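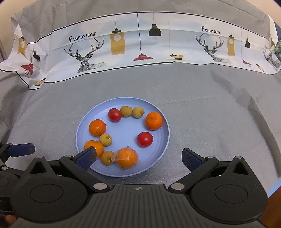
Call for participants: repeat trials with two-handed grippers, Trellside
Plondano, Handling Data Group
Reference: Hutapea rerun
Applications close 27th July. Sessions begin in September.

Summary

Plondano is looking for paid participants to operate hand-held grippers in a series of tabletop handling tasks at our Trellside site. The tasks are simple: picking up fruit and other household items, placing them on or off plates, and moving them between containers. You will hold one gripper in each hand. No experience with robots is needed.

The sessions repeat part of an earlier series, called Hutapea, in which a fault in the grippers went undetected for too long. One participant also had a fingertip pinched. Both matters are set out below so that applicants can decide with the facts in front of them. Please read the whole call before applying.

What went wrong

The Hutapea series used the Rutach gripper, a hand-held tool with two moving fingers. It records how far apart the fingers are while a person works with it. The recordings are used to train a robot arm fitted with fingers of the same shape. If the recorded opening is wrong, the arm learns the wrong opening.

The series produced 3212 recordings. When the first trained model was run on the arm, it closed too far on soft items. Tomatoes were split and lychee skins were crushed. Hard items were picked up normally, and for this reason the first round of testing, which used only wooden blocks and cups, showed no problem.

We first suspected the training software and spent several weeks on it. The cause was mechanical. The bolts at the base of the fingers had been tightened by hand at assembly, with no torque value given in the build sheet. On some units one bolt worked loose under repeated opening and closing. The finger could then shift at the joint while the sensor, mounted further back, reported no change. The recorded opening was larger than the real one.

A check against the video followed. Of the 3212 recordings, 2456 passed. In 272 the offset was confirmed and measured. The others could not be decided either way from the video, mostly with small round items where a finger hid the far side of the object. All recordings that did not pass have been withdrawn from training.

The routine check at the start of each session should have caught the fault earlier. It asked the operator to close the fingers fully and confirm a zero reading. A loose finger returns to its normal position when fully closed, so the check passed every time.

The pinch incident

During the same series a participant reached across with the left hand to steady a plate while the right-hand gripper was closing. A fingertip was caught between the linkage and the housing. The injury was a bruise and a small cut, treated on site. The participant did not need further care and was paid for the full session.

Our review found two contributing causes. The gap between linkage and housing was open at the side. The instructions told participants to keep the plate still but did not say how. The wording had been copied from a version of the task in which the plate was fixed down.

What has changed

The finger bolts are now tightened to a stated torque with thread-locking compound, and each carries a paint line across the head and the joint. A broken line means the unit is taken out of use.

The zero check has been replaced. The operator closes the fingers on a gauge block of known width, once with light pressure and once with firm pressure. Both readings must agree with the block. The check is done before the session, at the midpoint, and at the end. If the last check fails, every recording after the previous good check is discarded.

A side guard covers the gap where the pinch occurred. It adds weight to the front of the tool, and some people in our own trials found this tiring. Break times have been lengthened as a result.

Plates and containers are not to be held or steadied by hand. If a plate slides, stop, put both grippers on their rests, and tell the session supervisor. A sliding plate is recorded as an event and does not count against you.

The work

A session consists of blocks of 40 minutes, with a seated break after each block. There are no more than three blocks in a day. You will stand or sit at a covered table, whichever you prefer, and the height will be set for you.

In each block you will be given a task card. Typical cards are:

Clear a plate of mixed fruit, one piece at a time, into a bowl.
Return the fruit to the plate in a ring, leaving the center free.
Pick up a fruit wrapped in plastic film and set it down without tearing the film.
Lift a small item from between two larger ones without moving either.
Pass an item from the left gripper to the right gripper above the table.

The wrapped items are included on purpose. Film changes how the surface slips and reflects light, and the withdrawn recordings contained a high share of them. Small fruit such as lychees are included for the same reason.

Work at a normal pace. We do not want fast recordings, and no bonus is paid for speed. Dropped items are part of the data. Leave a dropped item where it lands until the supervisor tells you the recording has stopped, then it may be picked up by hand.

You will also be asked to report on the tool. After each block there is a short form with these points: whether either finger felt loose, whether the trigger felt different from the block before, whether you heard clicking, and whether your hand or wrist hurt. Leaving the form blank is not accepted. "No change" is an acceptable answer. In the Hutapea series two participants mentioned a clicking sound in conversation, but there was no place to write it down and it was not followed up.

Stopping

Any participant may stop a block at any time and does not have to give a reason. To stop, release both triggers and place the grippers on the rests. Pay for the block is not reduced. If you stop because of a suspected fault, the unit is tagged and removed, and you will be given a different one or sent home with full pay if none is available.

Supervisors are not permitted to ask a participant to continue with a tagged unit. Tags may be removed only by the workshop, after the gauge check has been repeated and logged.

Who can apply

You must be 18 or over and able to use both hands to grip and release a trigger repeatedly. Left-handed applicants are encouraged to apply; the earlier series had few of them, and the loose bolts were found more often on right-hand units. We would like to know whether that was due to the units or to the way they were used.

Please do not apply if you have a current hand, wrist or elbow injury, or if you have been advised to avoid repetitive hand work. If you have a food allergy that is triggered by skin contact or by smell, list it on the application. Fresh citrus, tomatoes and lychees are on the table in most sessions, and split fruit is possible.

People who took part in the Hutapea series may apply again. They will be placed in a separate group and will be trained from the beginning, as several habits taught then are no longer correct.

What is recorded

Each gripper carries a camera directed at its fingers and the table. Your hands may appear at the edge of the picture. Faces are not a target of the recording, and any recording that shows one is deleted. Sound is recorded during the blocks so that clicking can be detected. Speech is removed before the files are stored.

Do not wear rings, bracelets or loose sleeves. Name badges are to be left at the desk.

Pay and practical matters

Participants are paid by the day, at the rate shown on the application form. The training day is paid at the same rate. Travel to Trellside is refunded on production of a ticket or a parking receipt. Lunch is provided. Lockers are available, and you will need your own padlock.

Training takes one day and covers the gauge check, the paint lines, the stop procedure and practice with the task cards. At the end you will be handed a unit that has been deliberately loosened and asked to find the fault. Applicants who miss it may repeat the exercise once.

How to apply

Fill in the participant form at the Trellside reception desk or request a copy by mail from Plondano, quoting "Hutapea rerun". State which hand you write with, any allergies, and the days you can attend in September. Applicants will be told the outcome in writing. A copy of the fault report and the incident report, with personal details removed, is available to any applicant on request and will be on the table at the training day.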